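Notebook - shoe cabinet task, student manipulation project
02/05/2025

Picking up where the January pages leave off. The January pages leave off in the middle of a word, so I'm guessing a little.

State of things

Task for the Tristura round is still "open the cabinet, take out the pair, put the pair back, close the cabinet." The rules sheet says "pair" and never says whether both shoes may be moved at once. Wrote to the organizers. They answered that the rules sheet covers this.

We are going with one shoe at a time until somebody stops us.

Session target was 20 clean demos with the hand-held gripper. Got 7. Two of those have me talking through them, which doesn't hurt the data but is hard to listen to.

Gripper

Swapped the finger pads before starting. The old ones had gone shiny and the heel kept sliding out during the lift. New orange ridged pads hold the heel fine, but they also hold everything else, including the edge of the shelf. If you come in low you plow into the front edge and the whole cabinet walks backward. Come in higher and drop onto the heel from above.

Pad screws: Trudier ships them with a thread that is nearly the same as what is in the bin. Nearly. I have now mixed them. Sorry.

Finger tags still read well with the fingers wide open. When they close on something bulky the left tag dropped out for a few frames, 5 demos out of the 7. Interpolating across the gap looks okay on the plot. I do not fully trust a plot that looks okay.

Also, keep your own fingers back on the trigger. I went through the footage at lunch and my fingertip shows up at the bottom of the view between the gripper fingers. Grip it farther back, past the tape line. The tape line is there because I put it there, for me, in January.

Cabinet

Doors first, then drawer, then shelf, is the order in the Starnard scoring table, but the drawer is worth nothing this year. Leave it shut. Last year's code still goes for the drawer handle with great confidence, so if you are reusing any of it, take that branch out before you run it on hardware.

The stickers stay. There was a proposal to peel them off so the back wall would be "easier." The tracker likes the stickers a lot more than it likes a blank white door, and when I masked them out in replay the camera pose drifted off toward the hallway. Please don't add any more, though, and don't move the ones inside the doors. The map is built on where they are now.

Doors need to go all the way open before the reach. At half open the right one swings back and taps the wrist. It is a very gentle tap and it ruins the demo every time.

Shoes

Toes out, side by side, small gap between them. Toes out was a choice and I am writing it down so we don't argue about it again: the heel-out start is easier to grasp and the Tristura sheet says toes out. If the two shoes touch, grasping the left one drags the right one along, and then you have technically moved the pair at once, see above.

Start pose for every demo: doors wide, gripper open, lined up on the space in front of the shoes, hold still for a slow breath, then go. The still part matters for the segmenter. If you skip it the segmenter decides the demo began sometime during the previous one.

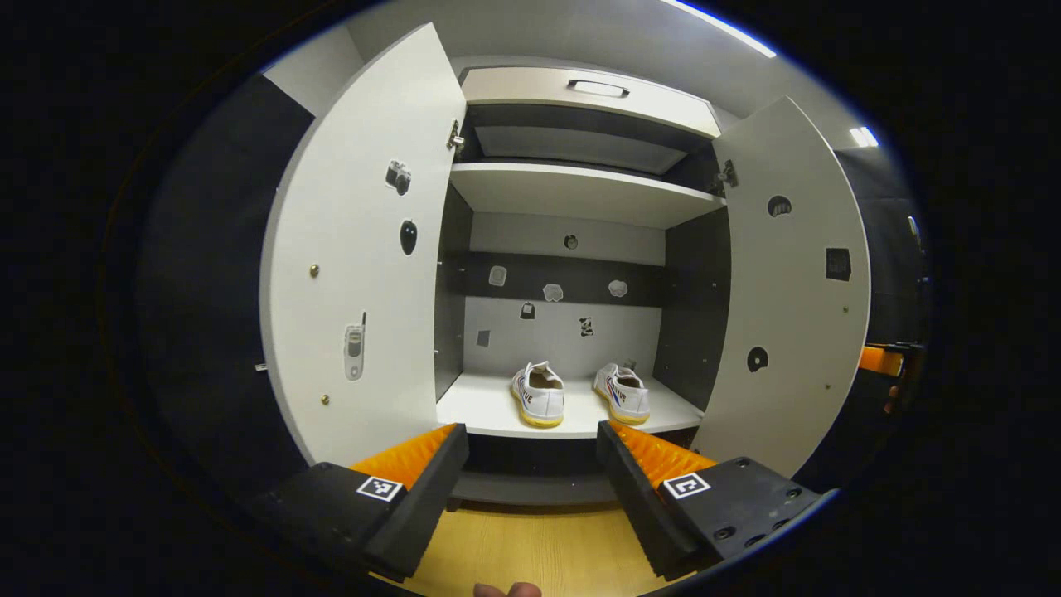

Training run

Fed the 7 new demos in with the January set and started a run of 3000 steps on the Widmer box. Loss went down, flattened, went down again, and then the Widmer box restarted for updates. Last checkpoint is from before the second drop. Restarted from there. Updates are now turned off, in the sense that I clicked the thing that says so.

Replayed the old checkpoint on the arm while waiting. It reached for the left shoe, stopped short, closed on air and carried the air very carefully to the drop zone. Placement was excellent.

To do

- remaining demos, 13 of them, same lighting if possible
- sort the screws
- try a bigger tag on the left finger
- ask the organizers about "pair" again, in different words
- charge both packs, not the same pack twice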